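3.2 Marking out storage zones on shared work surfaces

Shared benches lose usable area over time as items are put down wherever there is room. The first part of the study therefore looked at whether floor-marking practice, long used in warehouses, could be carried over to tabletops. Two sites took part, Tirkance and Ballora, with 12 benches between them. Each bench was divided into zones with coloured tape, and staff were told which colour belonged to which class of item. No written labels were used at this stage.

Tape was preferred to paint for three of the four surface types tested. It can be lifted and relaid within a shift, and it leaves the surface flat enough to wipe down. The Jalali trials (Section 2.4) had already shown that zones sharing an edge are read as a group – a property we made use of when placing related items next to each other.

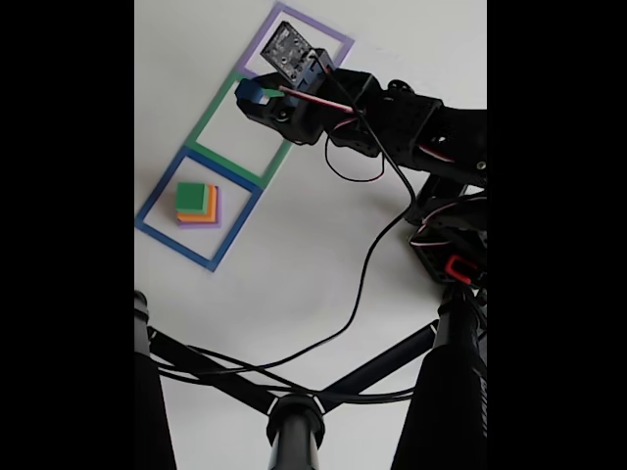
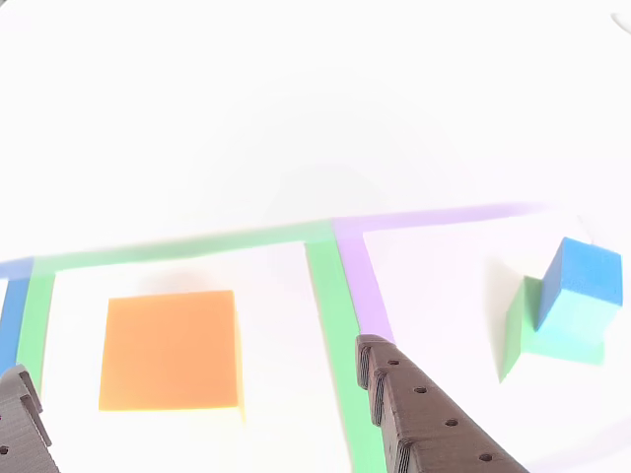
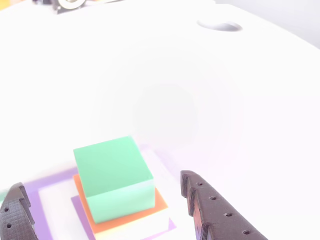 Figure 4. Coloured tape and blocks on a white surface. First image: square outlines in purple, green and blue, with stacked blocks in the blue square. Second: green and purple tape lines at closer range. Third: a green cube on an orange block.

Compliance was logged at the end of each shift for 9 weeks, giving 700 bench records. An item was scored as misplaced if more than half of its base lay outside the zone assigned to it. Items resting on other items were scored by the position of the lowest one. Scoring was carried out by Carys Edwards and checked against a second reading of every tenth record.

Misplacement was lowest on benches with three or four zones and rose sharply above six. Tape wear was confined to the front edge, where sleeves and forearms rub. The Aria layout, which leaves the front strip of the bench unmarked, needed no relaying before the end of May and was kept for the second part of the study.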